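What the sorting line left for us

I've worked in returned and donated shoes long enough that my knees know it before I do, and people keep asking me what changed when the machines came in. So I finally sat down one evening in July with a pot of tea to write it out. The part of the job I still love best is the pairing, done down on the floor with both hands.

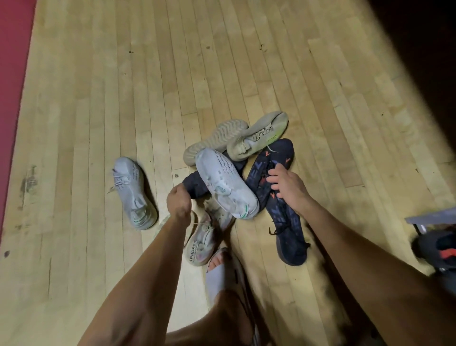
Before Kelomon

We used to do everything by hand at Mikbridge. Bags came off the truck, got tipped out, and whoever was nearest started digging. On a heavy day we'd see 1333 shoes, and I would go home and match socks in my sleep (my husband can confirm this). It was dull in long stretches, but we talked the whole time. I learned how to make plum dumplings over a heap of sneakers.

Then the company brought in Kelomon, a belt with cameras over it and a row of little air pushers. It reads the size and the color, more or less, and nudges each shoe down one of 7 chutes. I was ready to hate it. I'll admit I don't.

What it does well, and what it doesn't

The lifting is mostly gone, and so is the first rough sort that wrecked everybody's backs. But it has real trouble with knit uppers, with laces that flop over the printing, and with two navy shoes that look alike until you hold them side by side. Those get sent to us as "unresolved" – a word we now use for everything, including lunch.

A pair is a funny thing to teach a camera. One shoe may be much dirtier than its mate, or worn down on one heel, and my fingers get there quicker than my eyes do. I take hold of the collar and I can usually tell.

The part I'm less sure about

There used to be more than 50 of us on the floor. Most moved over to cleaning and repair, and some took the offer and left. My own shift at the pairing station is 3 people now, and it's quiet. The belt hums and we each work our own pile. I asked if we could have our piles closer together, and we're trying that after the summer break. I'm bringing dumplings.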